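Configuration Changes in the Two-Arm Cell: Notes on Frames, Locks and Logging

24 February 2022

The planning stack used in the Killutcombe project was revised at the end of January. This post records the changes made to the software and the reasons for the most important of them. It is intended for colleagues at Sukmont and Kudorgate who maintain copies of the same code, and for anyone else who has had to make two arms share one table.

The previous release treated each arm as a separate client. Each had its own planner, its own copy of the world model and its own clock. A small coordinator passed messages between them and granted permission to enter the shared area. This arrangement was simple to test and it served adequately while the tasks were short. Its weakness appeared when an object was moved by one arm and then requested by the other. The second planner would often work from a pose that was no longer correct, and the resulting plan would be rejected at the final collision check. Of 208 logged requests in the old configuration, 69 were rejected in this way.

The revised version keeps a single world model. Both planners read from it, and only the perception service may write to it. When an arm grasps an object, the perception service detaches that object from the table and attaches it to the gripper, and the update receives a version number. A plan built on an older version is discarded before it reaches the controller. The coordinator no longer grants the whole shared area to one arm. It now grants individual cells, and a path must list every cell it will cross before motion begins.

A lock that is not released within 15 seconds is reported to the operator. The software does not release it automatically. This was discussed at length, and the decision was that a stalled arm should be inspected by a person before the other arm is allowed to plan through the same space.

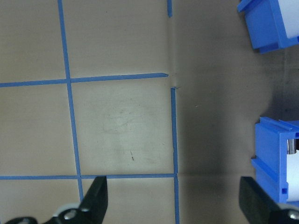
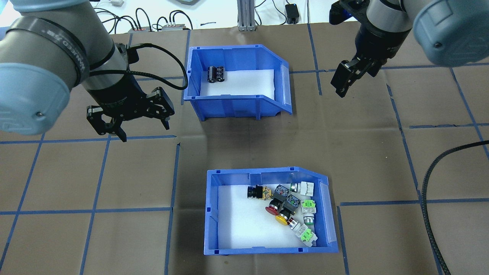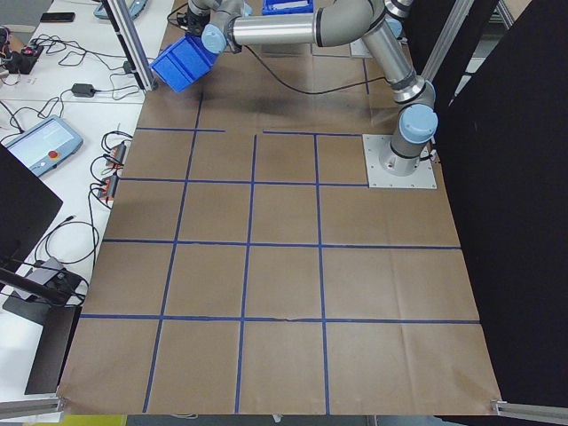
Cell boundaries are stored in the table frame, and every camera is calibrated to that frame through a configuration file kept under version control. The planner uses the stored values alone and does not attempt to detect the boundaries at run time. The blue tape on the brown surface gives operators the same grid in physical form, so that a cell named in a log message can be found on the table without a second screen. Calibration of the wrist cameras remains the least satisfactory part of the procedure. The Gaete tool, which we use to replay logs, now draws the locked cells over the recorded video, and a disagreement between the stored grid and the image can be identified quickly. Three such disagreements were corrected before the release was tagged.

Work on the next version will address the handling of partial plans. The configuration files for the present release have been placed in the shared repository, and existing installations should regenerate their calibration before updating.

Recent posts
Replaying Logs with Gaete
Naming Conventions for Coordinate Frames
Controller Timeouts and Operator Messages
Killutcombe: Notes on the First Release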